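What I Learned Counting Free Kicks
Project report, Paweena Kongkaew

Why I picked this
I grew up hearing that our town team, Rusthorpe, can't defend a free kick to save their lives. My uncle says it, the guy at the bakery says it, and I've said it plenty of times myself (loudly!). So for my stats project I wanted to find out if it was true.

How I did it
I watched recordings of 30 league matches and wrote down every free kick taken within shooting range, by either side. That gave me 421 kicks in my spreadsheet, and a pretty sore neck. My classmate Vojtěch Machala checked 106 of them without seeing my notes. We disagreed on 3, all from the same foggy away game at Pitulden. 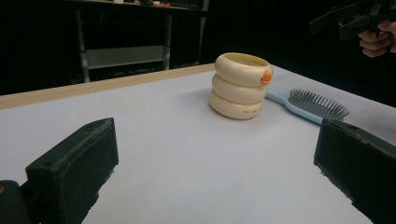

What came out
Rusthorpe let in goals from free kicks at nearly the same rate as everyone else they played - I ran it twice! What they do badly is the second ball. The wall blocks the shot, everybody relaxes, and somebody in the other team's shirt taps it in. I had logged those as open play at first, so I had to go back and add a column.

What I'd change
I'd start with the second ball column. I'd also like a full season of Cavano matches to compare, hopefully by July. My uncle has read this and still doesn't believe me.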